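Lecture 4: Perception from the Wrist
Robot Software Practicum, Wendelin Nägeli

Reminder: the Kuster assignment closes at 14:00 in December time, meaning the server's clock, which has opinions of its own. Push early.

Where we left off

Last week we had a policy that took joint angles and produced joint angles, and was admirably blind. Today it gets eyes. The input is a fisheye image from a camera mounted behind the fingers, and the output is a short chunk of gripper poses plus a finger opening. Everything is expressed relative to the current gripper pose. If you find yourself writing "world frame" in your loader, stop and have a coffee.

Why relative poses? A hand-held gripper has no base. Its position comes from visual tracking, the origin lands wherever tracking started, and two recordings of the same towel will disagree about where the universe is. Differences between nearby poses survive this. Absolute numbers do not.
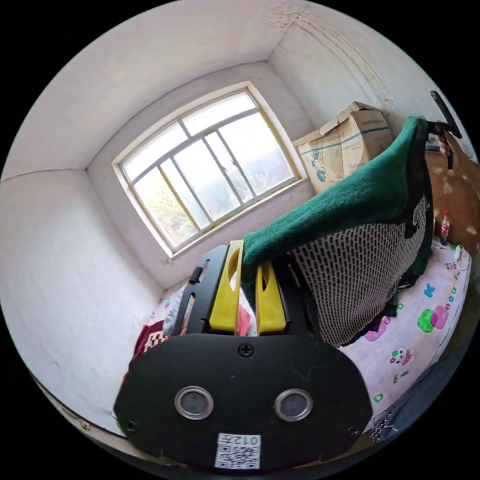 Fig. 1. Towel over a mesh chair back, wrist view. Note the fingers on either side of the cloth and the bright window behind.

Things to worry about in Fig. 1

Exposure. The window is a large bright patch, and auto-exposure will cheerfully serve it at the expense of the dark green towel. Train with brightness jitter. The Trillodis loader has it off by default, for reasons lost to history.

The mask. The black border outside the fisheye circle carries no information, yet a network will spend capacity on it if you let it. Crop or mask before resizing. Leave the fingers in, as they are your only visual clue to the opening width.

Distortion. Straight walls come out curved. You may undistort, but you will throw away the edges of the view, and the edges are where the context lives. We feed the raw fisheye and let the network cope. It has fewer complaints than you do.

Clutter. Cartoon bedsheet, cardboard box, cola-like bottle: your policy may decide any of these matters. Hold out whole rooms when you split the data. Splitting by frame gives lovely numbers and a robot that can only work in one bedroom.

Latency

Plan on a chunk of 14 poses and execute the first 4. By the time inference finishes, the opening poses of the chunk are already in the past, so drop them by timestamp. Last year a group at Plosadstead skipped this step and got a smooth, confident gripper that was always roughly 30 milliseconds late.

For next time

Run the Venine replay script on your own recordings and plot the relative poses. Jumps mean tracking loss. Mark those segments and exclude them. Do not smooth them over - I will see it in the plot.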